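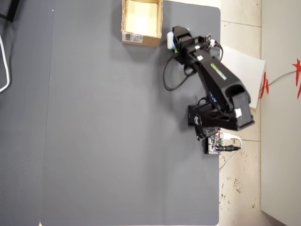
Packing area check - table, carton and floor
Site: Motthorpe, small parcels room
Checked by: Nandi Hendricks
Date: April 11, 2026
Sheet no. 1487

Mark each line OK, ACTION or N/A. Write a comment for anything that isn't OK.

1. Work surface clean, no tape residue or spilled glue
OK. Gray top is smooth across the open part. I wiped it down with the blue cloths before the check. Please stop using the Gollow spray on it, it leaves a film and cartons slide.

2. Table corners and edges undamaged
OK. Corners are the rounded kind. Ran a hand along the long side and found no splits.

3. Table stable, feet level
ACTION. Slight rock when you lean on the window end. Hanyu Cai has the spacers. Same comment as on the last sheet.

4. Cartons suitable for reuse
OK with comment. The open brown carton on the table is empty. Shipping label with the old barcode is still on the outside, low on the left. Old labels must be covered or peeled before a carton goes out again. Two parcels for Lu came back in June last year for exactly this.

5. Staples and loose strapping removed from cartons
OK.

6. Carton kept back from the table edge while being filled
OK. Mingxuan Zheng asked if we need a taped line for this. I don't think so, but raise it again if anything gets knocked off.

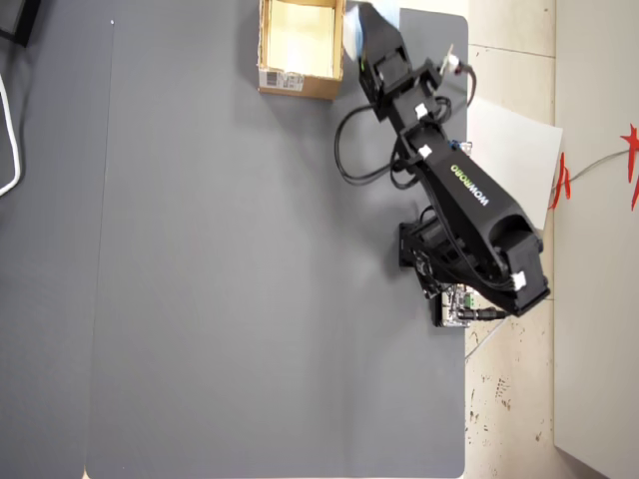 Items 4 and 9: open carton with label on the front, thin gray wire off the table edge.

7. Walkway beside the table clear
OK. Tile floor swept. Mop bucket was in the walkway when I arrived and has been moved to the closet.

8. Floor tiles sound, no trip edges
ACTION. One tile by the door is lifting at the corner. Reported to Jingyi Su. Mat over it for now.

9. Cables and wires secured
ACTION. Thin gray wire crosses the table edge and runs over the floor. Needs a cable cover or a clip under the table. The short black cable at the same edge should be tied back too. Looped cables over the work surface to be kept out of the way of cartons.

10. Exposed electrical parts protected
ACTION. Bare circuit board at the edge of the table. Put a cover over it, and no drinks on this table at any time - that includes cups with lids.

11. Lighting adequate for reading labels
OK. Could read the small print on a packing slip from a standing position.

12. Knives and tape guns stored
OK. All in the drawer. One tape gun has a bent guard and I have taken it out of use.

13. Lifting
N/A today. No heavy goods on this table. The Wellell delivery goes straight to the back room and has its own sheet.

14. Fire exit and extinguisher reachable
OK. Extinguisher tag is in date.

Open actions
Item 3 - Hanyu Cai
Item 8 - Jingyi Su
Items 9 and 10 - Hanyu Xu, before the table is next used for packing

Recheck in 5 working days. Items 9 and 10 will be looked at first. If the floor wire still isn't covered, the table stays closed for packing until it is.

Signed: N. Hendricks

We use cookies to keep this site working and to see which pages are read. Accept all | Manage settings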